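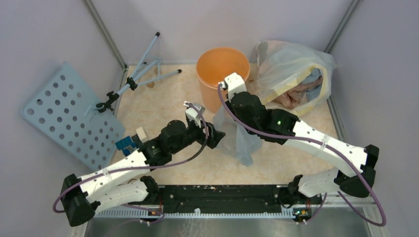

Household Management 2
Unit 4 handout: bags, bins and bagging up the laundry
Notes by Delphine Ridgeway, for the September group

Carry over from last time: sorting. If you missed it get the sheet from someone, I'm not going through it again in class. Short version: fabric by weight, then by color, then by who needs it first.

Today = what happens after sorting. Where does it all go, what do you put it in, how do you keep thin plastic bags from turning into a mess.

1. Thin bags

Kinds you'll meet:
- liner bags, thin, bluish or clear, crumple if you look at them
- heavier whitish bags, semi see-through, good for clothes and bedding
- drawstring or banded top bags, easier to keep open, cost more
- paper, fine for dry things, useless for anything damp

Semi see-through is worth the extra money for fabric. You can tell pinks from grays without opening it. Black bags hide everything and then the good towels go out with the trash (has happened in my house, twice).

Opening a thin bag. The sides cling. Don't blow in it, don't lick your fingers please. Lay it on the table, find the mouth, rub the two layers between thumb and finger till they slide. Then one hand each side and pull apart. One quick shake for air. If the bag is folded down its length, unfold first and flatten, otherwise you end up with a twisted tail at one end and you're trying to open the bottom.

How to tell mouth from bottom: bottom has a seam, stiff line you can feel. Mouth just ends. On banded bags the band is the mouth, easy.

2. Filling a bag with clothes

Heavy stuff first, at the bottom. Soft stuff on top. Stop at two thirds. A bag packed to the top won't close and it tips.

Stand it in a corner while you fill. Two walls hold it up better than one, and a lot better than your knee. Mouth facing you. Fold the top edge out like a cuff, a couple inches is plenty.

Clothes going to storage: fold. Clothes going to the wash: don't bother. Clothes going to donation: fold, and the sorting people will be glad you did. Lucinda Ridgeway (my aunt, she talked to the spring group) sorted donations at Blackwood for years and her rule was if you wouldn't hand it to a neighbor, it's a rag. Rags get their own bag. Label it RAGS.

3. The round bin

Every work area needs one open bin within arm's reach. Small, round, no lid. Lids slow you down when sorting. A bright color is good, you find it fast and people don't pile things in front of it (they still do).

Rolled rim is better than a cut rim. Easier on hands, and the liner folds over it without tearing.

Liner in the bin, steps:
open the bag fully, see part 1
push the bottom corners down in with your fist
fold the mouth over the rim all the way around
run a hand around inside to let the trapped air out
if it's too loose, twist the extra at one side and tuck it under the rim

Most common mistake is skipping the air part. Liner balloons up, first thing you drop in just sits on top.

Size: measure around the rim with a string, then compare to the bag laid flat. The flat width doubled should be a little more than the string. Write this down, it's on the worksheet.

4. The work surface

Plain and clear. Light color is best, you see lint, pins, little scraps. Wipe before you start and again at the end.

What stays out: the bag you're working on, the bin, the bag being filled. What goes to the side: everything else. Boards and racks get leaned against the side wall, tilted enough that they don't slide. Perforated boards want airflow on both sides so don't lay them flat under a pile. Check rim and corners for lint while your at it.

Bulky bags in the back, small things in front. Sounds obvious. Watch what people do in the practical.

5. Storing the empties

Flat fold: lay flat, smooth from the closed end toward the mouth so air gets out, fold in thirds lengthwise, then roll or fold up. Same sizes together. A shoe box does fine.

Stuffing them all in one big bag: quick, and okay for grocery bags you'll use for scraps. Not for the good ones.

Don't store near heat. Keep out of reach of small kids, all thin plastic, no exceptions. This one is on the test.

6. The count exercise

Last year's group logged every bag used at home over the term. Total was 1,327 for the whole class. Over 200 of those were used once for something dry and thrown out, could have been used agian. You'll keep the same log. Columns: date, kind of bag, used for, reused y/n. Be truthful, I don't grade the number.

For next time

Read the Bellulano chapter on storage, skip the part about closets.
Practical: line a bin, open a flat bag, fill and close a clothes bag. 10 minutes each person.
Bring a bag from home, any size, and a length of string.
Worksheet due at the start, not the end.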